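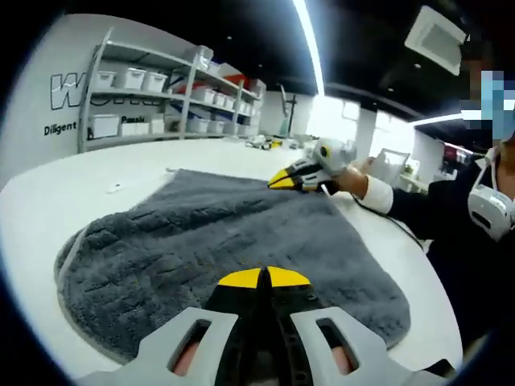
The Drinia hand unit is a hand-held gripper for recording manipulation tasks by demonstration. The operator holds it from below and works the jaw directly, with no arm attached, and the recorded jaw opening and wrist path are later replayed on an arm fitted with the same jaw. Two-handed work uses two units of identical build. With thick, looped cloth such as the dark grey towel on this table, the two yellow tips are brought down over one edge while the second unit takes the other, and both streams go to the same session file. The units can be held by one operator or divided between two.

## What is supplied

The Drinia is sold singly or as a pair. The pair is needed for folding, spreading, bagging and any task in which one point has to be kept still while another moves. Each unit comes with:

- one jaw assembly with yellow fingertips fitted
- one wide-angle camera, factory aligned to the jaw centre line
- one data cable
- one spare set of fingertips
- one alignment card

A recorder is not included. The Billis recorder accepts up to 3 units at once and is ordered separately. Sites that already own a Billis from the previous series need the firmware released in September before a second Drinia will register.

## Specification

| Item | Value |
|---|---|
| Jaw opening, maximum | 107 mm |
| Camera field of view, diagonal | 170° |
| Jaw position logging | continuous, time-stamped with the video |
| Tip fixing | two screws per tip |
| Units per recorder | 3 |
| Spares held | 14 parts, listed on the order form |

The jaw opening is measured at the tips with no load. Heavy pile compresses unevenly, so the logged opening on a towel or bath mat will not match the thickness of the cloth. Use the logged figure as a command value for replay and leave material thickness out of it.

## Working with cloth

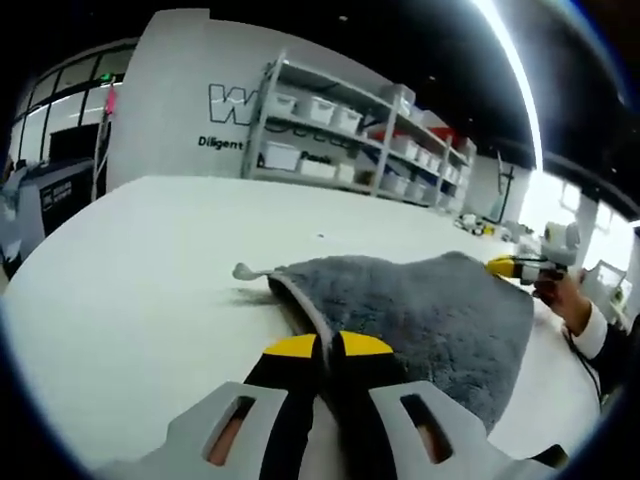 Soft goods are the hardest material to record well, and most returned sessions fail for the same few reasons. The grip should be taken on the hem or a folded edge, square to it where possible. A grip taken on the pile alone tends to slide when the cloth is drawn tight. Close the jaw fully before lifting. A partly closed jaw records as a valid position, and the arm will repeat it.

Where two units are in use, agree which one leads. The leading unit moves first and the other follows with the cloth just short of taut. If both lead, the recording shows two pulls in opposition, and on replay the arms will either stall or drag the cloth across the table. Shaggy fabrics shed, and fibres collect between the tips. Clean the tips at the end of each session with a dry brush – solvents cloud the surface.

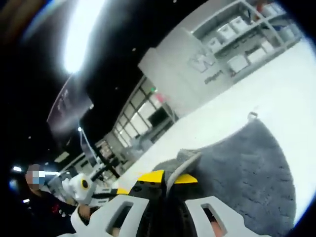
*Pinch grip on grey pile fabric, edge drawn up between the fingers.*

Tilting the unit is permitted and often necessary. Orientation is solved from the video and the inertial sensor together, so a steep angle does no harm provided part of the room stays in view. Fixed features such as shelving, window bars and wall lettering all help. A blank wall filling the view does not, and neither does a lens held close against the cloth for more than a moment. Sessions in which tracking has dropped out are marked by the recorder and can be trimmed or discarded before export.

## Session set-up

1. Connect each unit and wait for the recorder to list it.
2. Hold the alignment card in the jaw and close on it once.
3. Open and close each jaw fully, left unit first.
4. Place the material in its start position.
5. Start recording, perform the task, return to a clear position, stop.

Keep cables to the outside of the working area. A cable passing under the material will be lifted with it sooner or later. Step 3 has to be repeated after any change of fingertips.

## Compatibility

Replay is supported on arms fitted with the Bataineh wrist plate. Other wrists can be used with a measured offset, entered by hand in the export menu. Live remote control is a separate mode and needs the Holport link. In that mode the arm follows the hand unit directly, at reduced speed, and recording can run at the same time.

Technical questions on export and wrist offsets: Afaf Qaisi, applications desk.

Page revised Thursday, December 18, 2025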